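Verkel Handheld Gripper Pair: Review After One Term in a Student Robotics Club

Reviewed by Tomás Patrício

Our club bought one pair of Verkel handheld grippers in the fall and used them through June. The club is run out of a high school, meets after class, and has one track that builds competition robots and another that works on manipulation. This review covers the second track only. If you want a gripper to bolt to an arm, look elsewhere; these are held by a person, and the recordings are used afterward to train the arm.

What is in the box

Two grippers, two cables, a printed calibration card, a hex key and a bag of spare screws. The software is a download. There is no carrying case, and the foam insert the grippers ship in does not survive repeated use. We cut a new one from packing foam.

Setup

The quick start guide lists nine steps and leaves out a tenth, which is that both grippers must be plugged in before the recorder is opened. If they are plugged in afterward, the recorder finds only one of them and gives no warning. We lost most of a first session to this. The full manual mentions it in the section on firmware, where a student is unlikely to look.

Calibration means closing the fingers fully, opening them fully, and holding each position until the software accepts it. A student who has done it before can finish both sides in a few minutes. It has to be repeated after every power cycle. I would like an option to keep the last values. 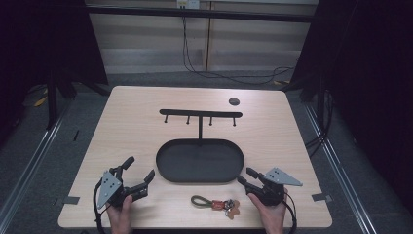 Our benchmark task for the term was key hanging: pick up a bunch of keys and put it on a hook. I chose it for the club because it needs a firm grasp, a small target and a decision about which part of the object to hold. The stand has four hooks, two on each side of the post, and each ends in a rounded knob, so a ring has to be lifted over the knob before it can settle. The bunch carries an olive-green fabric loop at one end and a gingerbread-shaped leather charm at the other, with the metal between them. Students nearly always reach for the fabric first. It is the easiest part to pinch and the worst part to steer from, as the keys swing below it.

Across the term the club recorded 3,461 attempts and kept 2,413 after review. Attempts were dropped for a missed hook, a dropped bunch, or a gap in the recording. The last category is the one that counts against the product, and I return to it under Cables.

Grip and finger travel

The fingers close evenly and with little play. Thin metal is the weak point. A single key lying flat on a table is hard to get under, and two of our students gave up on it and took to sliding the key to the table edge. A bunch is much easier, as there is usually a ring standing up somewhere. Grip on fabric and leather is good.

The handle suits an adult hand. Our smallest students could operate it but had to shift their hold between closing and opening, and the shift shows up in the recordings as a small jerk. A shorter handle, sold separately, would fix it. Bellia offers two handle sizes on its comparable set, and I would give Bellia the advantage on that point alone.

Fatigue

Students can work for up to 70 minutes before quality drops, provided they set the grippers down between attempts. Without pauses it is much less. We now swap operators every 19 attempts, a number the students voted for and which has worked well enough to keep.

Cables

Both grippers are wired. The cables are long enough for a seated operator and slightly short for a standing one. The connector at the gripper end is a push fit without a latch. A sharp turn of the wrist can loosen it, the signal drops for a moment, and the attempt has to be thrown out. We added a loop of hook-and-loop tape at the handle as strain relief and the gaps became rare. At this price a latch should be standard.

Software

The recorder is plain and stable. Playback is slow on our older laptops. Export works in the formats we need, and the files opened in the Jafarzadeh training scripts the club already used, with one change to the column names. File names cannot be edited inside the recorder, so someone has to rename them by hand at the end of a session.

Support

I wrote to Privex, the distributor, twice. The question on firmware was answered the next morning, clearly. The question about spare connectors took three weeks and ended with a part number that was out of stock.

Pros: even finger travel, stable recorder, good hold on soft materials
Cons: no latch on the connector, one handle size, calibration lost at power off

Rating: 3.5 out of 5. We will use the same pair next year and have asked for a quote on a second.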